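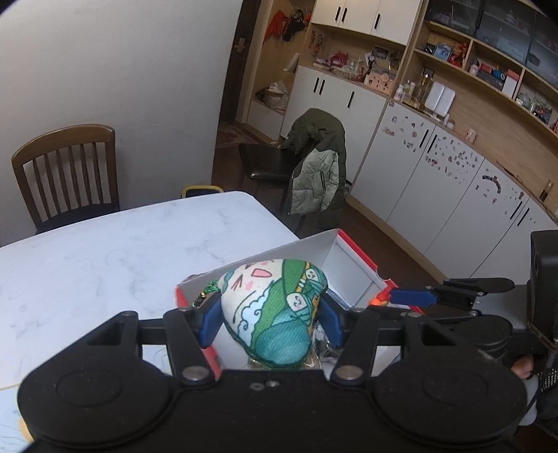

So the building got its new automatic doors in November, and I remain unconvinced. The brochure from Ševčík says 12 seconds to open fully on battery if the power goes. I timed ours at 20, twice, with the super watching.

Jozef Van Rooij on the second floor thinks I'm being picky. Maybe. But my mother uses a walker, and the old swing door in Hillby never made her wait for a sensor to notice her.

The installer wants $400 to "recalibrate" a door that is under warranty. I asked what that involves and got a link to the same brochure. Still waiting on a real answer.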